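Holroyd Tenant Legal Fund Files Suit Over New Rental Hearing Fees

Holroyd, 24 September 2023

Hi everyone, Imad Hakim here. I run the legal side of the Holroyd Tenant Legal Fund, and I've got news I've been itching to share. This morning we filed suit in county court to stop the new fee the Holroyd Housing Board wants to charge renters who ask for a hearing. We've also asked the judge to put the fee on hold while the case moves along.

Let me back up a little. Until this month, if your landlord kept your deposit or wouldn't fix your heat, you could ask the board for a hearing and pay $15. The new rule pushes that to $82. And that's per complaint, so a family with a broken stove and a missing deposit pays twice! There used to be a waiver for people who couldn't afford it, and the rule drops that too.

I've been doing this work for a good while (longer than my knees would like), and I can tell you that $82 is a week of groceries for a lot of the people who call us. Plenty of them will just let it go. I don't think that's right, and I don't think it's legal either.

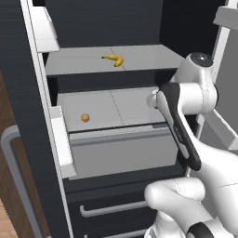
What we're asking the court to do

Our complaint makes two main points. First, state law says the board can charge what a hearing costs to run, and the board never put out any numbers showing that cost went up. Second, the public is supposed to get a real chance to comment before a fee changes. The notice for this one was up for four days, on a page most people have never opened. I only found it because a renter over at the Triris Apartments sent me the link (thank you, you know who you are).

We're joined by the Tondov Street Renters Association and the Dolleo Neighborhood Council, and I couldn't be happier to have them with us. Between us we collected 2000 signatures against the fee, and people are still stopping me in the parking lot to ask where they can sign.

If you already paid

Hang on to your receipt! We're asking for refunds for anyone who paid the higher amount, and a photo of the receipt is fine if the paper one is falling apart. Please don't skip a filing deadline while you wait on the court. Call our office first and we'll talk through what you can do.

Reporters who'd like a copy of the complaint can ask for me at the front desk of the Fund. I'm happy to talk, probably for longer than you planned.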